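**May, bench notes, flower week**

Started 7:40, before the coffee machine had finished its descaling sulk.

Ritva Räsänen's order from Garnitach came in yesterday and I unpacked it this morning. All artificial, all smelling of the inside of a shipping box. The packing slip says item 743, "assorted garden stems," which covers a lot of ground. Steamed the squashed ones over the kettle for a minute each and pulled the petals back out by hand. The roses recovered. One of the daisies will never be the same and has gone into the drawer with the other casualties.

Notes on stems, so I don't have to learn them again:

- The wire core stops short of the tip on most of them. Bend below that point or the head flops over like a bored teenager.
- Leaves slide down the stem if you grab them. Push them back up before the stem goes in the vase, because afterward you're fishing.
- Gerberas are top-heavy. Put them in first, let everything else lean on them.
- Don't trim anything yet. Aino Lindqvist trimmed three last time, and we now own three very short tulips.

Vase question. I tried the tall Dolan jug first and the whole arrangement vanished into it, so that what you had was a jug with opinions. The squat bowl was worse, everything lay down. Went back to the clear ribbed glass one. The ribs hide the stem ends, which are ugly, and catch a petal edge now and then, which is annoying. It weighs next to nothing. I put 300 g of glass pebbles in to stop it from walking and took them out again after lunch, when I found that no stem would go deeper than two inches. Current state: no pebbles. Ritva wants to try museum putty under the base. I have no objection apart from having to scrape it off later.

Mat: the flowered one stays. I argued for plain gray on the grounds that small printed blossoms under large fake blossoms is a lot of blossom. Aino said it looks like a table somebody's grandmother would own and that this is a good thing. Outvoted 2 to 1. It does lie flat, I'll give it that. The plain one from Reltisport had a fold down the middle that survived ironing, a hot towel and an evening under the Clitutham catalogs.
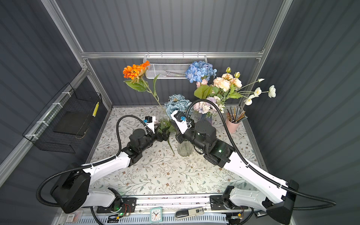 Color-wise I'm happier than I expected to be. Orange next to blue does most of the work, and the paler roses stop it from looking like a sports team. The gerbera wants to be the tallest thing in any vase you put it in, and I've stopped fighting it. The hydrangea head is the awkward one: wide, light, and no real front, so you turn it and turn it and it looks exactly as good as it did before.

Left to do:

- [ ] Putty under the vase, small blob, Ritva to supply
- [ ] Wipe the glass, it shows every thumb
- [ ] Sort the spare stems by length and not by color (Aino's system, pretty, useless)
- [ ] Ask Garnitach whether they sell greenery on its own; we're short on filler
- [ ] Find out who took the good wire cutters

4:15: wire cutters were in my apron. Crossing that one off quietly.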